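Kistmont Council Keeps Business Rate, Raises the Waste Fee
May 29, 2025

The town council of Kistmont has decided to leave the local business rate unchanged for the next financial year. The fee for collection of commercial waste will go up by 6 per cent. The vote came after a long evening session, in which the owners of small firms were allowed to speak before the councillors.

Lionel Pickering, who leads the finance group of the council, said that a higher rate had been considered during the spring. "We looked at what the neighbouring towns are doing, and we did not want to be the most expensive place in the valley," he said. Plustham, the nearest town of similar size, raised its own rate last year.

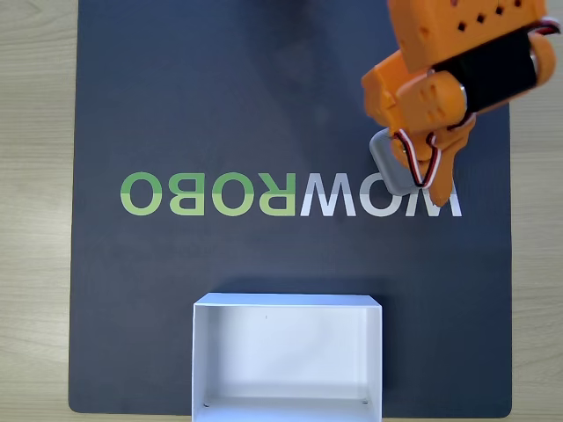
The business rate brings to Kistmont almost 20 per cent of its own income. The remaining part comes mostly from the property tax and from the yearly transfer of the regional government. This transfer has not grown for two years, while the costs of road repair and school heating have.

Not all councillors were satisfied. Maribel Quintero voted against the budget paper and asked why the town still pays rent for the old depot in Drimberg, where only a part of the building is in use. In her opinion the contract should have been ended before any fee was touched. Mr Pickering answered that the contract can be opened again in September, and that the council will then receive a written report on it.

Wilson Ticona, owner of a joinery workshop near the railway station, welcomed the decision on the rate. He was less happy with the waste fee. For his workshop, he said, it is the third increase in a row, and it is difficult to explain to a customer why the price of a door depends on the price of a bin.

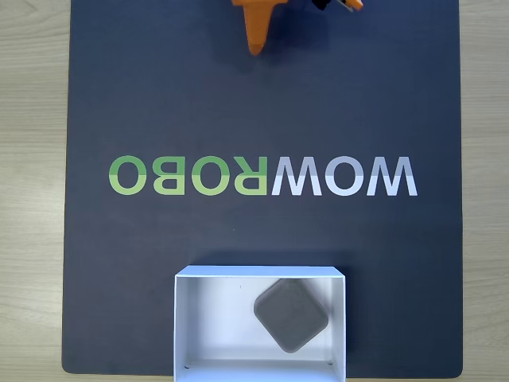 Under the new rules, a firm which pays its whole rate in one payment will receive a discount of 100 crowns. Firms that prefer to pay in parts can do it as before -- the form is the same, and it can be handed in at the town hall or sent by post. A reminder sent after the final date will cost 210 crowns, also when the delay is only one day.

The council also discussed a proposal of Segundo Huaranga to free new firms from the rate in their first year. The proposal was supported by the traders' association but did not get enough votes. Mr Huaranga said he will bring it back in a shorter form, limited to firms with no employees.

The budget paper can be read at the town hall during opening hours. Written comments are accepted until the next session of the council.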